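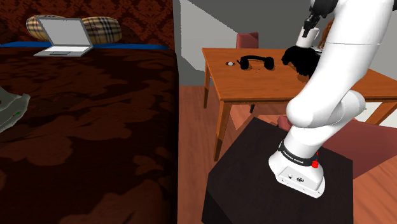 L'**incident Jusalier** désigne une défaillance de préhension survenue en juillet lors d'une campagne d'essais en simulation de la société Arkden. Le scénario, une chambre meublée d'un lit et d'une table, prévoyait la saisie d'objets courants par un bras Franka Emika monté sur socle fixe. Au cours de la série, la tasse blanche a été renversée à plusieurs reprises sans que le superviseur logiciel signale d'erreur.

## Contexte

Jusalier est un banc d'essai virtuel développé par Arkden à partir du moteur physique Mumora. Il sert à valider des politiques de commande avant leur transfert sur matériel réel. La campagne comportait 142 essais, répartis entre plusieurs points de vue et plusieurs dispositions d'objets. La tasse partageait la table avec un casque audio, obstacle jugé difficile en raison de son arceau.

## Déroulement

Sur les 142 essais, 53 ont été classés comme réussis par le superviseur. Une relecture conduite par Deepika Alva a ramené ce nombre à 43. Dans les dix cas litigieux, la pince s'était refermée à côté de la tasse après l'avoir heurtée pendant la descente. 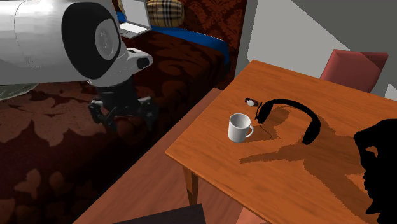
Le critère de réussite reposait sur deux grandeurs seulement : la fermeture des doigts et la distance entre le centre de la pince et celui de l'objet. L'orientation de l'objet n'était pas contrôlée. Une tasse couchée à moins de 2 cm du point visé satisfaisait donc au test.

## Causes

Le rapport de Svyatoslav Moroz retient une erreur de calage entre le repère du poignet et celui de la pince, introduite lors d'un changement de modèle géométrique. Le décalage restait sans effet sur les objets bas. Sur un objet haut et étroit, le doigt touchait le bord avant la fin de l'approche – le couple mesuré demeurait toutefois sous le seuil d'arrêt.

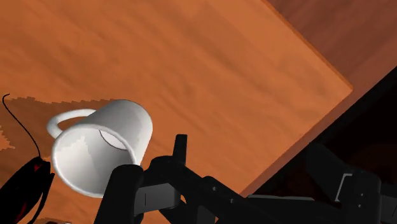

Selon Rajeshwari Rajan, le calage n'explique pas tout : un seuil de couple réglé pour des objets lourds aurait laissé passer le même contact avec un repère correct, et le rapport aurait dû classer ce réglage parmi les causes principales.

## Mesures correctives

Le repère a été corrigé et le critère de réussite complété par un contrôle d'inclinaison. Tout contact antérieur à la fermeture des doigts interrompt désormais l'essai. Le seuil de couple, maintenu dans un premier temps, a été abaissé dans la version suivante de Jusalier.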